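Foneck opens bench service for reused desktop computers

5/11/21

Foneck has extended its refurbishment service to full-size desktop towers. The service covers stripping, inspection and refitting of internal parts, and is run from the company's Skullgate workshop under the name Illow.

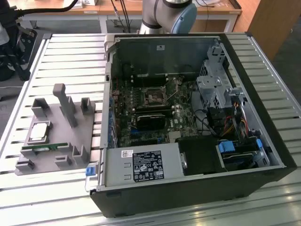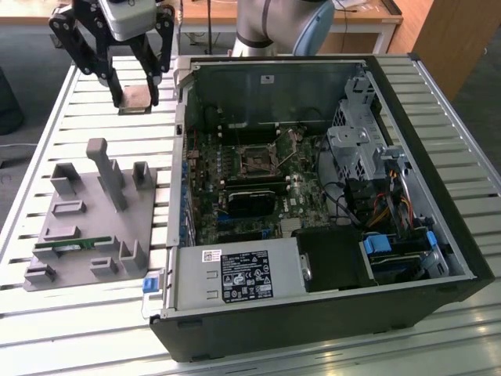 Tower on its side with the side panel off and the processor socket empty, both pictures.

Why is the processor taken out of a machine that is going to be used again?

The old thermal paste has to be cleaned from the processor and the cooler, and the socket can only be inspected properly with the processor removed. Bent contacts and paste that has crept into the socket are common causes of faults in older desktops. Fresh paste is applied at reassembly.

Under the Illow procedure each tower is laid flat, disconnected from the mains and opened from the side. The cooler is removed first, followed by the processor and the memory. Parts that are to go back into the same machine are kept with it throughout. Expansion cards are left in their slots unless the initial test reports a fault or the card blocks access to the board.

Drives are handled separately. Customers may ask for a drive to be returned, wiped or destroyed, and must state which on the booking form. A machine received without this instruction is held unopened until the form has been completed.

Power supplies are tested under load but are not opened. A unit that fails is replaced complete. Cables are checked for damaged insulation and loose connectors, then routed clear of the fans before the side panel is refitted.

"Most of the towers we receive have a dirty cooler, a tired fan or one bad memory module," said Kastriot Delić, workshop manager at Foneck. "The board is usually sound. The time goes on cleaning and testing."

The procedure was tried from August on office machines supplied by Christodoulou, a furniture wholesaler. The trial covered 600 towers, of which 61 were rejected for board faults and broken up for parts.

Drita Todorova, who looks after office equipment at Christodoulou, said the returned machines had gone back to the same desks. "We asked for the asset labels to be left on, and they were. It saved us redoing the register."

The service is available to businesses, schools and charities. The minimum order is 3 machines. Laptops, all-in-one computers and servers are not accepted at present. Cases with liquid damage should be declared at booking and are quoted for individually.

Bookings are made through the Foneck trade desk, extension 2702. A price list and a copy of the booking form can be sent on request.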